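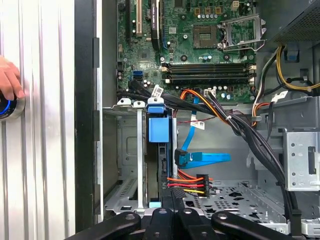

Figure 1. The case with the side panel off and the CPU socket open.

2. Stripping and rebuilding the desktop tower

2.1 Purpose

The second part of our project was to take one desktop computer from the Lumden storage room, remove the parts that can be reused, and put the machine back together in working order. The first part (the survey of old equipment) is covered in Section 1. We wanted to know how long a rebuild takes for students who have not done one before, and whether the steps in the Studivia handbook are clear enough to follow without help.

2.2 The machine

We picked a tower with a green motherboard and four memory slots. The power supply sits in the upper corner of the case and the drive cage is below the motherboard. One of the cables near the power supply has a white paper tag around it, and we left the tag in place during the work.

2.3 Procedure

The computer was unplugged and the side panel taken off. We worked in this order:

1. Unplug the drive cables at the board and at the drive.
2. Release the latches on the memory slots and lift out the modules.
3. Remove the CPU cooler and clean off the old paste.
4. Raise the lever, open the bracket and lift the processor straight up.
5. Put each part in its own bag and write the slot or connector on the bag.

Figure 1 shows the socket with the bracket flipped open and the gold contacts exposed. These contacts bend easily. The handbook says to put the plastic cover on as soon as the processor is out, but it says so two pages after the step where it is needed. We suggest moving it.

The rebuild was the same list in reverse, with new paste from the Vutano kit.

2.4 Results

Taking the machine apart took 70 minutes. Putting it back together took 95 minutes, which was longer than planned. Most of the extra time went to the power cables – the bundle is stiff and we had to route it twice before the side panel would close. The first start gave no picture on the monitor. We reseated both memory modules and it started normally after that.

The machine then ran the Vrettos memory test overnight with no errors.

2.5 Problems and changes

Labeling the bags was worth the time. Labeling the cables would have helped too, and we did not do it. The few labels already in the case were all we had to go by.

We also lost a case screw under the bench and used a spare from another tower. For the next machine we will use a tray with a lid.

The parts list and the test log are in Appendix B.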